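Nistar 防疲劳工作垫 厚款

产品分类:车间与工作室地面 / 站立作业垫
供货单位:Karagiannis 地面材料
货号:N-400
售价:1,159 元/张(含税,不含运费)

产品简介

Nistar 厚款工作垫用于长时间站立的工位,例如装配台、包装台、裁剪台、收银台后方和洗衣房的熨烫区。垫子由两层组成,上层为耐磨的聚氨酯面,下层为闭孔发泡层,两层在出厂前热压成一体,不用胶水粘合。站上去脚跟会略微下陷,但不会有踩在海绵上的那种不稳感。

本款与旧款相比改了两处。一是四边的斜坡放缓,推车经过时前轮不容易顶住;二是面层纹路变浅,扫帚和平拖都能带走碎屑。旧款的深纹版本仍有库存,需要在油污较多的地面使用的客户可以来电询问。

规格

长度:1,500 毫米
宽度:900 毫米
厚度:18 毫米
边坡宽度:50 毫米
颜色:浅灰、炭黑
重量:6.4 公斤
适用温度:零下 10 度至 60 度
面层:聚氨酯,哑光
底面:细颗粒防滑纹
可裁切:可以,裁切边不再带斜坡

可以按 100 毫米为一档定制长度,最长做到四米。定制件从确认尺寸起十二个工作日发货,不接受无理由退换。四米以上的工位请用两张对接,对接处选“直边”款,下单时在备注里写明哪一侧要直边。

地面要求

垫子直接放在平整地面上即可,不需要打胶。混凝土、环氧地坪、瓷砖、木地板都可以使用。新浇的混凝土要养护到位再铺,潮气闷在垫子下面会让底层发白,也会留下一圈印子。环氧地坪刚施工完的前两周不要铺。

地面有坡度的,先确认坡向。垫子的长边应当与坡向垂直,水从短边两侧走。排水沟盖板上不要铺。

地面起砂时,底面的防滑颗粒会被粉尘填满,垫子开始走位。遇到这种情况先把地面吸尘,再用湿布擦垫子底面,晾干后放回原处。如果每周都要重复一次,说明地面本身需要做密封固化,我们可以提供 Ruvine 渗透型密封剂,一桶可涂 100 平方米,详见地面处理页。

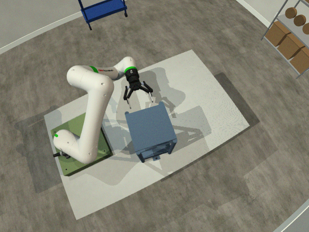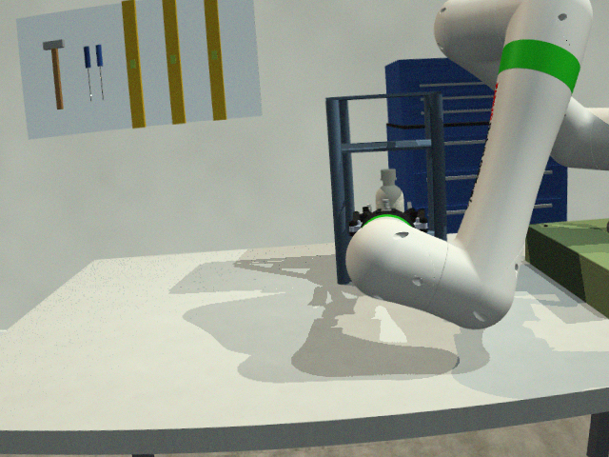

安装步骤

收货后先拆掉外面的纸筒,把垫子反卷一次,平放过夜。冬天运输的垫子比较硬,放在室温下再展开。四角仍然翘起的,用书本或工具箱压住,第二天一般就平了。不要用热风枪烤。

需要裁切的,从背面画线,用新刀片分三到四次划透,第一刀只要划出印子。钢尺要压紧。柱脚、桌腿位置的缺口建议先用硬纸板做样,比对无误后再下刀。裁下来的边料可以留着垫在小型设备的脚下,减少响动。

铺好之后检查门的开启方向。18 毫米的厚度会挡住部分平开门,门下净空不足的工位请改选薄款,薄款厚度 9 毫米,货号 N-100。

清洁与保养

日常清扫用普通扫帚或吸尘器。每周用中性清洁剂兑温水拖一遍,再用清水拖一遍。清洁剂没有冲净时,面层会发黏,容易沾灰,浅灰色尤其明显。

不要使用丙酮、稀释剂、含氯漂白剂。机油滴落后尽快用吸油纸吸走,残留部分用洗洁精擦洗。墨水和鞋油可以用 75% 酒精试擦,先在不显眼的位置试一小块。

高压水枪可以用,枪头离面层至少 400 毫米,不要对着边缘冲。冲完竖起来晾,两面都干透再放回地面。

浅灰色在日光直射的窗边会逐渐偏黄,这是聚氨酯的正常变化,不影响使用,也不在保修范围内。介意颜色的客户请选炭黑。

使用限制

本品不是绝缘垫,不能用于配电柜前的电气防护。也不是防静电产品,电子装配工位请选 Tudari 防静电系列,那一系列带接地扣,安装方式不同。

高跟鞋和带金属钉的鞋会在面层留下小坑,一部分会回弹,较深的不会。叉车、液压车不能在垫子上行驶或停放。手推车经过没有问题,单轮承重不要超过 100 公斤。静置重物时,接触面小的支脚下面请加垫板。

动火作业区请勿使用。焊渣落在面层上会烧出孔洞,孔洞无法修补。

选型参考

只在上午或下午站立的工位,用薄款就够了。全天站立、每班八小时的,建议用本款。经常来回走动、步幅超过两米的工位,与其铺很厚的垫子,不如把整条通道铺满,避免一脚高一脚低。

量尺寸时以人的站位为准,不是以桌子为准。桌长两米而操作者只站中间一段的,1,500 毫米的标准长度通常合适。垫子可以伸进桌下 200 毫米左右,脚尖不会踩到边坡。

包装与运输

单张卷装,外套纸筒,筒长 960 毫米。一次订购五张以上改为平放托盘,需要有卸货条件。订单满 500 元市区内免运费,外地按实际重量计。周六可以自提,请提前一天打电话确认库存。

收货时如纸筒破损,请当着司机的面打开查看,并在回单上注明。签收后再提出的外观问题,处理起来会慢一些。

质保

自收货之日起三年。两层分离、面层开裂、底层粉化,凭订单号免费更换。裁切造成的损伤、化学品腐蚀、烧痕和正常磨损不包括在内。旧垫可以退回由我们处理,运费由客户承担。

样品

提供 A5 大小的样块,浅灰、炭黑各一,样块免费,收取邮费。样块用来看颜色和纹路没有问题,脚感请以整张为准,展厅里两种厚度都铺着,可以过来站一会儿。

联系

选型与定制尺寸:Su-chen Tam
售后与质保:Wajid Virk
来电请报货号,定制件请同时准备好现场草图,标明门、柱子和排水沟的位置。

相关产品

Nistar 薄款工作垫 N-100
Nistar 直边对接款
Ruvine 渗透型密封剂
Tudari 防静电系列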